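Boletín de la casa - lo de la fruta, la mesa larga y las cajas que faltan

Va rápido porque cierro esto entre dos recados. Si algo no se entiende, preguntad en el mostrador.

Primero, gracias por traer cosas para el rincón de la cocina. Han llegado más bolsas de las que caben en el armario y eso que el armario ya estaba medio vacío. Platos, manteles, un escurridor, tres teteras (¡tres!). Las teteras se quedan. Los manteles de plástico con agujeros, no. Están en una bolsa junto a la puerta, quien los reconozca que se los lleve antes del viernes, después van al contenedor.

Lo segundo, los bodegones. Sabéis que el grupo de dibujo de la tarde monta cada otoño una mesa con fruta, telas y lo que haya. Este año lo lleva Annelies Vandenberghe, que ha pedido dos cosas: que nadie toque la mesa una vez montada y que la tela de fondo sea clara y lisa. Nada de cuadros ni flores. Con los cuadros la gente se pasa media sesión dibujando cuadros y la fruta sin empezar.

La fruta de verdad la dejamos el año pasado, en mayo, cuando el melón. No hace falta recordarlo. Desde entonces tiramos de piezas artificiales para todo lo que tiene que aguantar varias semanas, y solo se compra fresco lo del último día, que además nos lo comemos. Hay una caja con piezas sueltas en el estante de abajo, la que pone Flallik en la tapa. Lo que salga de esa caja vuelve a esa caja. No al cajón de los cubiertos, no al alféizar.

Consejos de Annelies para montar, copiados de su nota tal cual los apuntó, con alguna abreviatura que he tenido que adivinar:

Empezar por lo más grande y oscuro. Un racimo tumbado, a lo largo, hace de base y da peso al conjunto. Encima o apoyada, una pieza clara, mejor si cambia de color de un lado a otro, así hay que trabajar el paso de un tono al siguiente. Amarillo contra rojo oscuro funciona siempre. Amarillo contra verde, según la luz. No llenar la mesa. Tres o cuatro piezas y espacio libre alrededor.
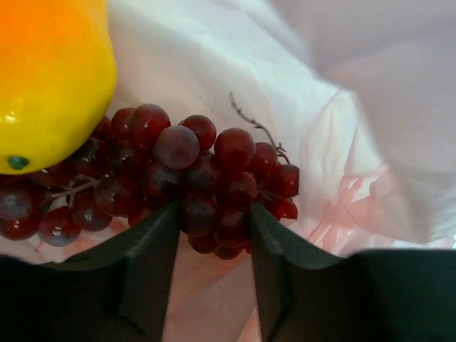 Y dejar los rabos y las ramitas. Hay quien los esconde por debajo porque dice que ensucian, pero son lo mejor para soltar la mano, una línea fina y seca que se sale del grupo y rompe tanta forma redonda. Lo mismo con las uvas: si hay una mate o más pálida que las demás, que quede en medio, bien a la vista. Quien empieza tiende a hacerlas todas iguales, la misma bolita repetida hasta el final del racimo, y con una distinta ya tiene que pararse a mirar.

Los brillos, lo mismo. Primero ver dónde están, luego reservar el blanco del papel. Si se intentan poner al final con la goma queda un manchurrón gris. Para los de acuarela vale doble.

Limpieza de las piezas: paño apenas húmedo y secar enseguida. Ni alcohol ni limpiacristales. Las uvas cogen polvo entre grano y grano, ahí un pincel viejo y paciencia. No arrancar los granos para limpiarlos mejor, que luego no vuelven a encajar y acabamos con una bolsa de uvas sueltas. Ya tenemos una bolsa de uvas sueltas.

Material. Burodel nos ha servido por fin el papel - 400 hojas, del grueso, en el armario de la izquierda. Coged lo que vayáis a usar ese día y nada más, tiene que durar hasta primavera. Los carboncillos vienen con el pedido siguiente, sin fecha todavía. Mientras tanto hay lápiz blando de sobra y barras de sanguina, que para uvas rojas va estupendamente.

Los caballetes: tenemos 14 y dos cojean. Los que cojean llevan cinta en la pata. Por favor no quitéis la cinta para pegar el papel, que luego no hay forma de saber cuáles eran.

La mesa larga vuelve a su sitio, debajo de la ventana. Se probó en el centro de la sala y no gustó, la luz venía de todos lados y las sombras no se aclaraban. Debajo de la ventana entonces, y la persiana a media altura. Al acabar se deja como estaba, el de los ensayos de coro entra justo detrás y necesita pasar con las sillas.

Cuotas: 60 euros el trimestre, igual que antes, se pagan en el mostrador o por transferencia poniendo el nombre. Poned el nombre. El mes pasado llegaron dos pagos sin nombre y todavia no sabemos de quién son. Las sesiones sueltas, 7 euros, papel incluido.

Cajas. Hendriks nos presta unas cuantas de madera para subir y bajar alturas en el bodegón, pero las quiere de vuelta antes de Navidad. Si alguien tiene en casa cajas de fruta pequeñas, de las bajitas, limpias, que las traiga. También sirven tarros, una jarra sin desportillar, telas claras de un metro o así. Telas con brillo no, gracias.

Y la salida a Stesmont, que varios preguntáis: sigue en pie, falta cerrar el autobús. La lista está colgada al lado del perchero, apuntaos con letra que se lea. Cada uno lleva su bocadillo y algo para sentarse, el suelo del patio es de piedra y a la media hora no hay quien aguante. Si llueve se dibuja dentro y el sitio es más justo, así que tablero pequeño mejor que carpeta grande.

Se ha quedado un paraguas azul en la sala desde la última sesion. Está colgado detrás de la puerta.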